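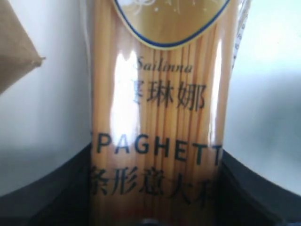 # Plandeo trip planner, tested in Helley and Rorkley

Plandeo is a phone app for planning short city trips. You give it a place, a number of nights and a list of things you want to see, and it returns a day-by-day schedule with walking routes, transit connections and opening hours. I used it for five nights in Helley in November, with a day trip to Rorkley, on the paid plan. The phone is three years old and was set to airplane mode for about half of each day, which matters for the section on offline use.

I had been to Helley once before, so I knew roughly where the plan ought to send me. I had never been to Rorkley.

## Setup

The app asks for your lodging first and builds everything outward from there. I entered the Lehner, a small hotel on the river side of the old quarter, and Plandeo found it at the first attempt but placed the pin at the delivery entrance, one street back. The pin can be dragged. Do this before you generate the plan, as moving it afterward does not recalculate walking times unless you also press Rebuild, and Rebuild throws away any manual changes.

The Helley region download is 524 MB. It includes the map, the transit timetable and short text entries for 614 places. Photos are extra and optional. On the hotel wireless the download stalled twice and resumed correctly both times.

After that come the preference screens. You can set:

- earliest start and latest finish
- maximum walking per day
- pace (slow, medium, fast)
- meals as fixed blocks or left open
- museums closed to you for any reason, such as passes you don't have

The pace setting deserves a warning. Medium means an hour at a large museum, and that isn't enough for the Helley city museum, where the ground floor alone took me longer. Slow is closer to how most people travel.

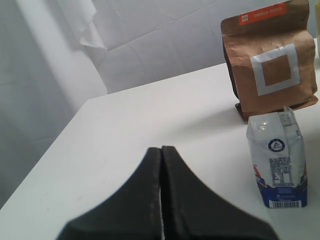 Once the preferences are saved, generating a five-night plan takes a few seconds. The first draft was sensible. It grouped the cathedral, the covered market and the tower into one morning, put the botanical garden and the tram museum together on the far bank, and kept the evenings free, as I had asked. It also scheduled the tower for noon, when the line is at its longest. Plandeo has opening hours but no data on crowds, and it makes no claim to.

## Routing

Walking directions were accurate. The estimates assume a brisk walker on level ground, and Helley isn't level. The climb to the upper town was given as 11 minutes and took me 18. The app knows about stairs, and there is a switch to avoid them, but slope doesn't seem to figure in the timing at all.

Transit was better. Trams and buses matched the posted timetables on every trip but one, a Sunday-style service running on a local holiday. The connection display shows the line number, the direction and the stop name in the local spelling, and that is all you need on the platform. I would like it to show the platform side as well. At the Helley main stop the two directions are on opposite sides of a four-lane road, and crossing takes a full light cycle.

For the day in Rorkley, the app proposed the regional train, 89 minutes each way with one change. A direct bus runs twice a day and is slightly slower. It was listed under Other Options, three taps down. With luggage or small children I would take the bus.

Rorkley itself is thinly covered. The castle, the harbor and two churches have proper entries. The rest of the town is little more than a map with names on it. The lookout above the harbor, at 852 meters by the sign at the cable car station, is in the app as a point with no hours, and the cable car closes early in the off season. I checked at the station before going up and had time for one round trip.

## Offline use

Nearly everything works without a connection: maps, saved plan, timetables, place entries, and search within the downloaded region. What stops working is live delays, ticket links and Rebuild. The last of these is a real limit. If rain wrecks your afternoon and you have no signal, you can drag stops around by hand, but the app won't fit them together again or warn you that a place will be closed when you get there.

Battery use was moderate. With the map open and the screen on, the phone lost a bit more charge than it does with the map app it came with. Closing the map between stops fixed most of that.
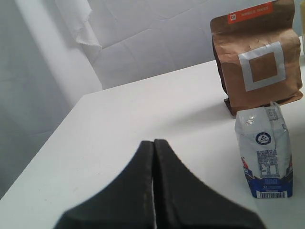

## Sharing and export

A plan can be sent as a link, a calendar file or a PDF. The calendar file is the useful one. Each stop arrives as a separate event with the address in the right field and the correct time zone. The PDF wastes paper – one page per stop, even when the stop is a coffee break.

Two people can edit the same plan. Changes appear quickly when both are online. When both have been offline, the later edit wins and the earlier one is lost with no notice, so agree on one editor for the trip.

## Price

The free plan covers one city and two nights with no offline download. The paid plan is billed by the month or the year. For one trip, pay for a month and cancel at once; access continues until the month is out. I found the cancel button under Account, then Billing, and it took one confirmation.

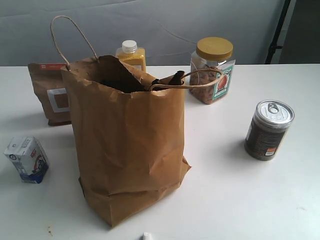 A reader in the comments under the first version of this review reports that dragging the pin at the Lehner no longer needs a Rebuild on the current tablet version, and that walking times update within a few seconds. I tried it on the phone and still had to press the button. The same reader asks if slope is counted on the tablet. I don't have one to test.

## Verdict

For Helley, Plandeo is worth a month's fee if you're staying three nights or more and plan to use the trams. The timetable data is the best part. For Rorkley alone I wouldn't pay, as the tourist office map covers more of the town and is free.

Set the pace to slow, fix the hotel pin first, and add your own margin to anything uphill. Version tested: the November release, English interface, metric units.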